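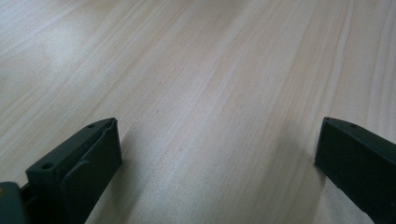 How long should a gripper demonstration at an open day run?

Three minutes per cycle is enough for most visitors, with a short reset between groups.

Home | Guides | Open Days | Downloads | Contact

Setting up a hand-held gripper station for visitors

This guide covers the Brurex open day layout, with a Distar hand-held gripper and a Kuhlmann bench. It was last revised on 25 May 2026 for the August visit.

1. Set the bench height to 850 mm and lock the feet. Check the top with a level in both directions.

2. Wipe the work surface and let it dry. Keep tools and handouts on a separate shelf.

3. Open the fingers fully and hold the gripper over the bench. Both fingers should show in the camera view with a clear gap between them. If only one shows, loosen the bracket, turn it and tighten again.

4. Check the view for glare. A bright patch on pale wood hides the grain and can hide a white part as well. Move the lamp or turn the bench before changing the exposure.

5. Start the Jedex recorder and run one pick without visitors. Play it back. The fingertips must stay in view from approach to release.

6. Let each visitor make three picks: one slow, one at normal speed, one with the part turned sideways. Stop the recording between visitors - long files are hard to sort later.

7. Allow 60 seconds for the reset. Open the fingers, return the part to its tray and check the finger screws by hand.

The recorder stores 1,805 clips before it needs to be emptied. Copy the files at the lunch break and again at closing. Label each folder with the station number and the session letter.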